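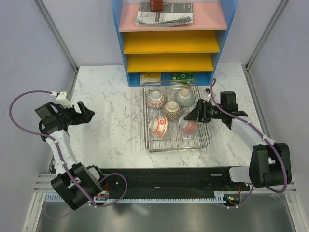 Five bowls in the rack, right arm over the front corner.

# Two-arm bench, Parri workshop

Build page for the two-arm bench at the Parri workshop in Gredholm. The bench belongs to the workshop and anyone with a machine induction can use it. Most of the work so far has been done by Malsha Wanigasekara, Lakmal Howlader and me, with Vangelis Gkikas doing the metalwork. The job we have set it is clearing and filling a dish rack with rice bowls. It is a small job and it has taken since May to get this far.

The notes go with the bench and are in no special order. If you are building something similar, the sections on cables and on bowls are probably the ones to read.

## Frame and walls

The frame is metal rail bolted at the corners. Vangelis cut it from lengths left over from the old laser enclosure, so the sizes were decided by what we had. The inside width came out at 740 mm, a little narrower than I had drawn it. Both arms still reach the middle and well past it, so we left it.

The walls are pale lavender. We had white ones first and under the workshop lights the white bowls disappeared against them. Malsha tried a few painted offcuts behind the bowls one evening and the lavender gave the cleanest edges. A pale green would have been fine for most of the bowls but we have a mint one.

The floor panel under the base is reflective metal and it does bounce light up into the front edge. If I did it again I would have it in something matt. It is easy to wipe down, though, and dropped screws are easy to find on it.

## Tabletop

The top is white with a grey marble pattern. It was the cheapest one in the shop. The veining worried Lakmal, who thought the software would take it for the edge of something, but we haven't had trouble from it. What did give trouble was the height. The top has to sit far enough below the gripper fingers that a hand can go between them, and the first set of feet was 13 mm too tall. Vangelis turned new ones.

The top isn't screwed down. It sits on the cross rails with a strip of rubber under each side, and you can lift it out from the back if you take the shelf unit off first. Please put it back the same way round. There is a pencil arrow underneath.

## Base and arms

Both arms stand on one black base across the front. We started with two separate mounts and kept losing the distance between them. Every time somebody leaned on one, it moved a hair and the arms no longer agreed about where the middle of the table was. Now they are bolted to the same piece and that distance has stayed put.

The arms came to us second-hand through Colin Bainbridge, with one elbow stiff. It needed cleaning and a new bearing. The links are white and the joints black, and parts of the covers are not all from the same batch, so don't be surprised if your replacement doesn't match. Spare covers are in the drawer marked Premier (an old biscuit-tin label, it means nothing).

The little circuit boards at the front are one for each arm. They are open at present. Keep drinks off the front rail. Lakmal has drawn a cover with a slot for the light and it is in the print queue.

## Grippers

Parallel grippers, black, with a bracket on top for the wrist camera. A parallel gripper is not the obvious choice for a bowl, but there are two good ways to hold one with it: by the rim, with one finger inside and one outside, or by the foot ring when the bowl is upside down. The foot ring is better if you can get to it. It is narrow, it is thick, and the bowl hangs level.

The fingers had bare plastic faces to begin with and glazed bowls slid straight out of them. We have tried:

- self-adhesive rubber feet, cut flat. Good grip, came off within a week.
- heat-shrink over the fingers. Neat but still slippery.
- thin silicone sheet glued on. This has lasted the longest.

Roughen the plastic before you glue. Clamp it overnight.

The gripping force is set low and I would ask people to leave it there. Laurinda Garcia turned it up to pick up a full tin of paint and the next person had a chipped rim. It is all in one settings file, so make a copy under your own name if you need something stronger.

## Cables

The purple cables are longer than they look as if they need to be. We had them short and tidy at first, tied down at every link, and the wrist pulled its own plug out the first time it turned fully over. Now each one leaves the wrist in a wide loop and comes back down the arm to the base.

The loop needs to be stiff enough to hold itself up. The first replacement cable was very soft and it drooped into the bowls. If you are buying, bend a piece in your hand first. It should want to go back.

White ties hold it to the links. Don't pull them tight, leave enough room for the cable to slide. Along the front there is a strip with comb-like teeth and everything that isn't moving goes through that. 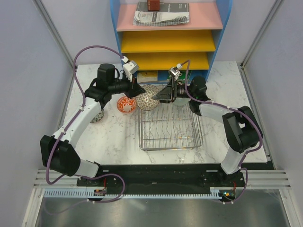

Before you start a run, swing each arm by hand through its full reach with the power off and watch the loops. It takes a minute. If a loop catches on an elbow it will do it then, and you can shift a tie along by a tooth or two and try again.

## Rack and bowls

The rack is an ordinary wire one. We went through a plastic rack before it and the plastic one flexed when a bowl was pushed into it, so the bowl went in at one angle and settled at another. The wire doesn't give in the same way. It does slide on the tabletop if an arm nudges it, and there has been some discussion about fixing it down. Malsha is against, as a rack in a kitchen isn't fixed down either. For now it is loose, and the software looks for it afresh at the start of each run.

The bowls are from charity shops and from people's cupboards. We chose patterned ones on purpose, with red florals, bands, geometric borders and one very busy red and white one on brown. Plain bowls were easy to find against the table by colour alone and we learnt very little from them. With a mixed lot the program has to go by shape.

Some things we have found out about bowls:

- A bowl on its side is the hardest. The rim isn't where the gripper expects it and the bowl rolls away when touched. Use the second arm to stop it.
- A bowl part-way under another has to wait. Take the top one first, even if the lower one is nearer.
- A deep foot ring makes up for a lot. When you are in the shop, turn the bowl over before you look at the pattern.
- Very pale bowls still cause the most misses. We keep one in the set for that.

Please don't add your own best china. Breakages go in the metal bin and not in the recycling.

## Shelf unit

The blue unit at the back with the pink and yellow shelves is there as a second place to put things, and the next job after bowls will be flat items: cards, a small box, a booklet, a folded cloth. The shelves are close together and the grippers are bulky with the cameras on top, so the lower ones are going to be awkward. The pink top shelf is easy to reach into from above.

The colours were what the unit came in. They do help when you are looking through recordings quickly, as you can say "yellow shelf, left" and everyone knows the place.

## Software

We run it on Manine, Lakmal's name for the set of scripts he wrote to start both arms together and save what the cameras see. It isn't a product and there is no manual beyond the text file in the folder. The things that trip people up:

1. Start the arms before the cameras. The other way round works but the left one sometimes comes up under the right one's name.
2. Wait for the green light before you touch anything.
3. Name your run with your initials and the job. We have a folder full of runs called "test".
4. When you finish, send both arms home before switching off. They are heavy enough to come down on the rack if you don't.

For the guided runs, one person steers the arms and the other resets the bowls. Swap when you are tired. Steering goes off quickly after the first half hour or so and it shows in the recordings.

We did 47 guided runs before we let it try by itself. The first tries were slow, and it liked to hover over a bowl for a long time without closing. Malsha put that down to the way I steer – I hover too – and after she recorded a fresh batch with quicker grasps it improved. It still waits longer over pale bowls than dark ones.

## Still to do

- Covers for the boards
- A proper lid for the emergency stop, so that it can't be knocked by a sleeve
- Second set of silicone faces, cut and ready to glue
- Decide about fixing the rack
- Lamp over the back left corner, where the light falls off
- Write down the torque for the base bolts. Vangelis knows it, but it isn't on paper

If you want time on the bench, put your name on the sheet by the bandsaw or ask Malsha. Mornings are usually free. Bring closed shoes and tie long hair back, the same as for everything else in the shop.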